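Pokado handheld, second edition: minutes of the launch meeting
March
Minutes taken by Rima Nassar

The meeting was opened at 14:00 in the upper room at Harb. Present were the people from both shops, the person responsible for the web orders, and two colleagues from Jelov, the distributor. The colleague from the warehouse sent his apologies and a short written note, which was read under point 3.

1. Minutes of the last meeting

The minutes were accepted with one correction. In the point about returns it was written that the customer pays the postage. It should be that the customer pays the postage only if the box was opened. I have changed it in the shared copy.

2. Colours and price

Jelov confirmed that the new Pokado will come in black and in dark green. The red one, which many customers have asked for, is postponed to the autumn and we should not promise it. The price for the console alone stays the same as for the first edition. The bundle with the carrying case and the game Perkunitz will be 40 euros more expensive than the console alone. It was discussed if this is too much for a game that can be downloaded for less. Jelov answered that the boxed version of Perkunitz has a printed map and that collectors will want it. The shops were not fully convinced, but nobody wanted to lose the bundle.

Decision: both shops and the web page show the console alone first, and the bundle below it.

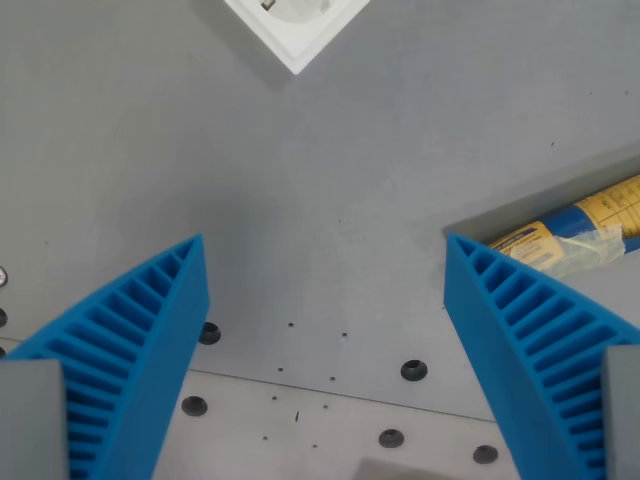

There was a longer discussion about the memory card. In the first edition a small card was in every box, and in the new one there is none. The internal memory is larger, but customers who had the first edition will look for the card and think that it was forgotten. Jelov will ask the manufacturer if a line can be printed on the outside of the box. If the manufacturer says no, we make our own sticker. The text of the sticker should be short and friendly and should not use the word "removed".

3. Allocation of the first delivery

The first delivery is 70 consoles. After that we do not know when the next one arrives, and Jelov did not want to name a week. The note from the warehouse says that there is enough place on the shelves, but that the old stock of the first edition must go out before, or be moved to the cellar, where it is not dry enough in spring.

The proposal was to keep 60 consoles for customers who have already ordered and paid a deposit, and to put the rest in the shops for people who come in on the morning of the launch. The colleague for web orders would have preferred to give everything to the orders. In her opinion a person who has waited since the winter should not read on our own page that there are still some in the shop window. It was answered that the people on the list get theirs in any case, and that an empty shop on the first morning looks bad.

Decision: the proposal is accepted. The consoles for the shops are not reserved by telephone, also not for regular customers and not for family.

4. Demonstration unit

Each shop receives one demonstration unit from Jelov, with a short version of Perkunitz that restarts by itself after 14 minutes. The unit must be given back at the end of summer. It must not be sold, even if a customer offers the full price, as it happened last year with the first edition. We agreed that the volume is set low in the morning and that the staff may switch the music off completely, but not the sound effects.

The smaller shop asked to have its unit one week earlier, so that the staff can learn the menus. Jelov agrees, if no photographs of the menu are put online before the launch.

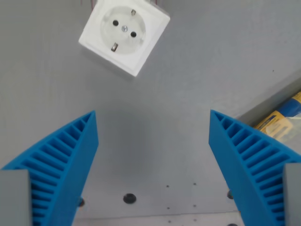
One of the shop staff was against such a strict rule about photographs and remarked that the menus had already been shown on several game pages in the winter, so that we would be the only ones who keep a secret which everybody knows. Jelov said that they understand this, but that the condition is in their own contract and they cannot change it for us. The remark is noted here at the wish of the speaker.

5. Trade-in of the first edition

Customers may bring their old Pokado and get a reduction on the new one. The following was agreed:

- The screen must be without cracks. Light scratches on the back are accepted.
- The battery cover must be there.
- Saved games are deleted in front of the customer, after asking two times.
- Games are not taken in the same transaction, they go the usual way over the second-hand desk.

The amount of the reduction was not decided. The shops want a fixed sum and Jelov wants a table according to condition. Both sides will send me their version in writing and I will put them next to each other before the next meeting.

6. Other matters

The poster for Perkunitz has a spelling mistake in the second line ("advanture"). The posters which are already hanging can stay until the corrected ones arrive.

The opening hour on launch day was asked again. It is 9:00 in both shops, as printed on the leaflet.

Open tasks: box text or sticker (Jelov), web page with the new order of products (web orders), moving the old stock (warehouse), comparison of the trade-in proposals (Rima Nassar).

The meeting was closed at 15:40. The next meeting is again at Harb, and the time will be sent by e-mail.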